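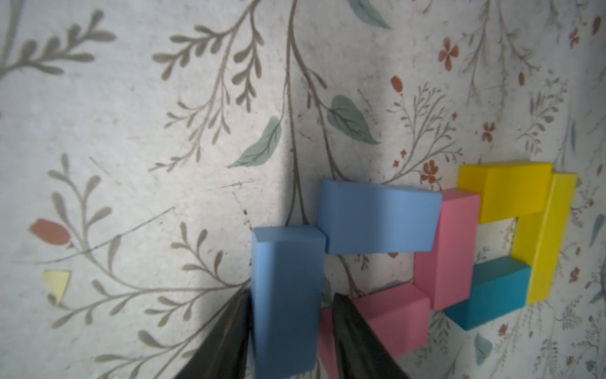 積み木の音、下の階にどこまで響く?

1 poltine_3f 2023年7月19日
急ぎで。昨日管理会社から電話、下の階から「ゴトゴト音がする」と。心当たりは積み木だけ。息子4歳、朝6時に起きてすぐ始める。崩すのが好き。築年数は古め、床はフローリング直。マット敷けば済む話?謝りに行くべき?時間なくて乱文すまん

2 もち米
うちも言われた。コルク敷いたけど正直あんまり。高い音は減る、ドンって低いのは残る

3 nartey
足音じゃなくて?積み木だと思い込んでるだけかも。子ども走ってない?

4 poltine_3f
>>3
走るのは夕方だけ。苦情は朝。だから積み木だと思うんだが…自身なくなってきた
朝だけ低いテーブルでやらせてる。床よりましかと
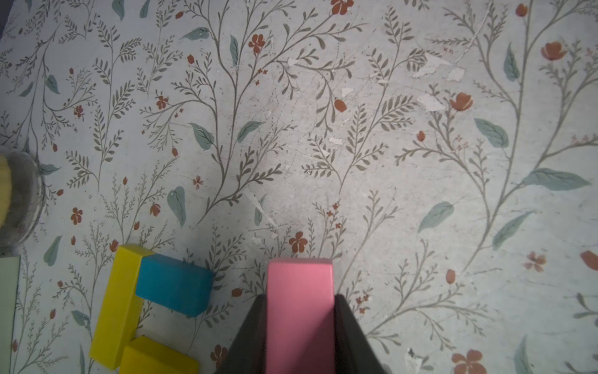
5 Wevex
テーブルも脚から床に伝わるよ。脚の下にフェルトか防振ゴム。100均ので十分。うちはそれで苦情止まった

6 カラス麦
>>5
100均のはすぐ潰れる。3か月でぺたんこ。Stundellの厚いマット買った方が早い

7 Wevex
>>6
潰れたら替えればいいだけ。いきなり高いの勧めるのはどうなの。賃貸でしょ?

8 カラス麦
安物何回も買う方が高くつくと思うけど。まあ好きずき

9 nartey
道具の前に時間では。朝6時はそもそもきつい。8時まで積み木は箱にしまって絵本、とか

10 poltine_3f
>>9
それ言われると痛い。でも6時に起きる4歳に2時間絵本はむり。粘土ならいけるか?

11 elikem
布製かスポンジの積み木を朝用に。崩しても静か。昼は今のまま。二種類あると子どもも案外わかる

12 もち米
謝罪は管理会社通した方がいい。直接行ってこじれた知り合いいる

13 nartey
>>12
自分は逆。菓子折り持って直接行ったら向こうも子育て経験者で、その後ずっと円満。顔知ってると音の感じ方ちがうよ

14 もち米
相手によるとしか。直接来られるの嫌な人もいるし

15 poltine_3f
みんなありがと。とりあえず今日帰りに防振ゴム買う、朝は粘土。挨拶はまず管理会社に聞いてみる。マットは給料日後に検討しまs

16 カラス麦
部屋の寸法測ってから買いなよ。うちは測らずに買って端がドアに当たった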